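4. Setting up your league

Read this section before inviting anyone. Most settings can be changed until the draft begins. After that they are fixed, however sincerely your brother-in-law asks.

4.1 Creating the league

1. Sign in to Folby and choose New League from the side menu.
2. Give the league a name of up to 30 letters. The name Denville Destroyers has gone. So have most of its misspellings.
3. Choose the number of teams. A league needs an even number, and 12 is the largest we allow.
4. Pick a scoring style. Standard rewards touchdowns, Catch rewards receptions, and Cunance rewards whatever Costel Vlad thought fair when he wrote it.
5. Press Save. The page goes grey for a moment, then shows your league number. Write it down.

Note: the league in our worked screens is number 2127. Please don't try to join it. It is full, and its members have been quarrelling about a kicker since April.

4.2 Inviting managers

1. Open the Managers tab and enter one email address per line.
2. Press Send. Each manager has 7 days to accept.
3. To chase a slow manager, press Remind. The button works once a day, which we settled on after complaints.

A manager who misses the deadline shows as Lapsed. Either invite them again or hand the team to Iordache, our automatic manager, who picks sensibly, never gloats and has won more leagues than we like to admit.
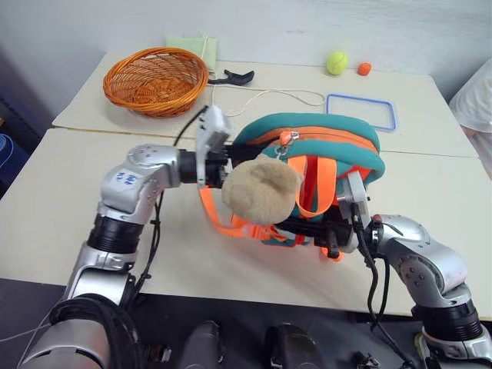 Teal and orange backpack on a cream tabletop.

4.3 Draft day

Caution: check every manager's time zone before you set the draft. Folby uses the zone of whoever created the league, and takes no interest in where anyone else lives.

1. Open Draft and choose Live or Slow. Live gives each manager 90 seconds a pick. Slow gives them eight hours, and some will use all of it on a reserve tight end.
2. Set the order by hand, or press Shuffle. The shuffle is recorded, with the time, so you can show it to people.
3. If you are running an auction, set the budget. The usual figure is 300 credits a team.
4. Press Lock. From here on the settings page is for looking at only.

Note: if a manager loses their connection, Iordache picks for them until they return. These picks stand – yes, even the second punter.

4.4 Trades

1. Choose Open, Vote or Commissioner under Trade Approval.
2. Set a deadline week. Leaving the box empty means there isn't one, and you will regret this by week 11.

Caution: under Commissioner, you approve your own trades. Folby allows it. Your friends may not.

Section last revised June 2018. For keeper leagues, go to section 5.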